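Skurlow Robotics Club
Frequently Asked Questions 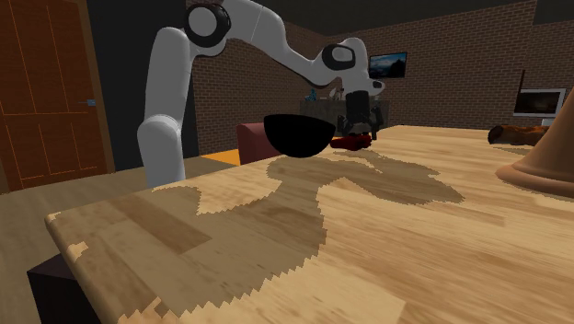

What does the club do?

Members learn to program robot arms. We start in a simulator, move on to our two real arms once the basics are solid, and finish the year with the Cakesel Challenge, where teams from several schools run each other's tabletop tasks. Most of our time goes into writing code, watching it fail in some surprising way, and figuring out why. It's a lot of fun!

Who can join?

Anyone in grades 9 through 12 at Skurlow. We have 29 members this year, and more than half of them had never written a line of code before their first meeting. If you can only come for part of the year because of a sport or the musical, come for that part. Several of our best people do exactly this.

When and where do you meet?

Mondays from 3:15 to 5:00 in Room 40, downstairs past the music wing. During the month before the Challenge the room is open on extra afternoons too, and the schedule goes up on the door.

Do I need to know how to program?

No. The first six meetings are a beginner track taught by Hiba Hamdan, our student captain, and she is very good at it. You'll learn enough Python to read a joint angle, send the arm to a position, and open and close the gripper. If you already know Python, you can skip ahead and pick a project on your first day — just tell Hiba so she can pair you with somebody.

Why so much simulation? I want to use a real robot.

You will! But we have two arms and a lot of members, and in the simulator everyone gets an arm of their own. You can also try ideas that would be a bad plan on hardware. Last season our teams logged 1,549 practice runs in simulation between October and the Challenge, and there is no way we could have squeezed those into Room 40.

The simulator also lets us change the room. The same pick-up task can be run with different furniture, different lighting, or a different mix of things on the table. A program that works beautifully in one setup can fall apart when a shadow lands across the tabletop, and that's a great thing to find out early.

What is a typical task?

Almost everything we do is some version of "pick this up and put it there." Beginners are given the object's position and only have to plan the motion. The next step is finding the object with the simulated camera. After that come cluttered tables, odd shapes, and objects sitting close to something you're not supposed to touch. Irregular shapes are where people get stuck the longest. A cube is easy to grip from almost any side. A lumpy thing near the far edge of a table takes some thought about wrist angle, and about where the elbow goes while the wrist is getting there.

What happens at the Cakesel Challenge?

Each team gets a table layout it has never seen and a time limit. You load your program, press start, and then you have to keep your hands off the keyboard — this is harder than it sounds. The morning rounds are simulated and the afternoon rounds use real arms. Points are given for finished tasks, for a clean run without collisions, and for explaining your approach to the judges. Teams are three or four people.

Do I have to compete?

Not at all. Some members never do, and they work on their own projects all year. One group is building a library of test rooms for the rest of the club, and another is writing a viewer that replays failed runs in slow motion. Both have been a huge help.

What does it cost?

The club is free. The Challenge has a $40 fee per team, and the school covers it for anyone who asks. Email Mr. Dabbas and it's taken care of.

Can I work from home?

Yes, if you have a laptop that can run the simulator. Older machines will manage with the graphics turned down. The install guide is in the club's shared folder under "Start," and please read the part about graphics drivers before you write to us! If you don't have a laptop, the ones in Room 40 can be signed out overnight through the Fakhoury Library desk.

My arm swings wildly when I press run. Did I break it?

In the simulator you can't break anything, so hit reset and look at your units first. It's nearly always degrees where the program wanted radians. On the real arms, press the stop button and get a coach.

How do I sign up?

Come to any Monday meeting, or write to our faculty coach, Fouad Dabbas, through the school directory. Parents with questions can use the same address.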